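I have been growing my hair out since last December and it has finally reached the length where it needs looking after. I used to wash it with whatever was in the shower and go out the door with it dripping down my collar. Now I have opinions! Strong ones, mostly about drying.

Striped and fluffy wins for me every time, with something smooth for the ends.

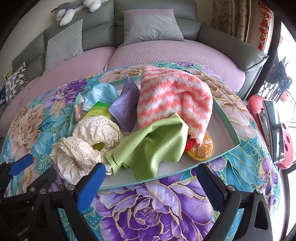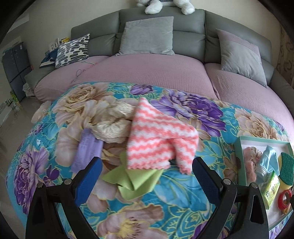

## Stop rubbing

This is the big one. My friend Dalia Kalniņš cut hair in Carkwood for years before she moved up to Rurkness, and she watched me towel off after a swim once and made a noise like I'd dropped a cake. You squeeze, she said. You start at the bottom and squeeze upward, and then you wrap it and leave it alone for 20 minutes.

So I tried it for a week, and by Sunday my hair was a different animal. The waves at the back (I didn't even know I had waves at the back) were holding together in proper ropes, and the halo of fuzz I'd been blaming on the weather was mostly gone. I was so pleased I sent her a photo from the bus.

## Conditioner, and more of it than you think

I was using a blob the size of a grape. For hair past the shoulders that's nothing. I now use enough that it feels slippery all the way down, comb it through with a wide comb while I'm still in the shower, and then rinse with cooler water - not freezing, I'm not a hero.

The one I like comes from Priedītis, the little soap shop behind the station. It smells of pine and a bit of orange peel, and a bottle lasts me 40 washes if I don't get carried away. I do get carried away.

## Sleeping on it

Loose bun, very top of the head, soft scrunchie. I tried a braid first and woke up with a dent that lasted until lunch. The bun goes floppy by morning but it shakes out in five minutes, and the tangles at the nape have stopped completely, which I'm still thrilled about.

## What I'm trying next

Flaxseed gel! You simmer the seeds, strain them before the whole thing turns to glue, and keep the jar in the fridge. My first batch turned to glue. Second attempt is on the stove as I type, so I'd better go and stir it.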